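Night shift packers wanted – Vesville

Drukex is hiring again for the Vesville warehouse. 14 spots, nights only, start as soon as your paperwork clears. No experience needed, we train you on the floor the first week.

What you'd do: pick, pack, label, load. Mostly boxed hardware going out to the Pesen stores. Some lifting, up to 40 lbs on your own, more with a partner. Lots of walking so wear decent shoes.
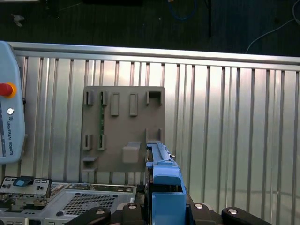 Page last changed: February

Pay is $17 an hour, paid every two weeks. Overtime when its busy – and spring is busy. Free parking in the Rotich Street lot, bus 80 stops by the gate but check the last run before you count on it.

You need to be 18 or over, ok with nights, able to read a pick list in English. Forklift ticket is a plus, not required.

To apply come to the front office, door 97, between 9 am and 3 pm. Bring ID and the names of two past bosses if you have them. No resume neccessary. Please don't call the loading dock, they can't help you.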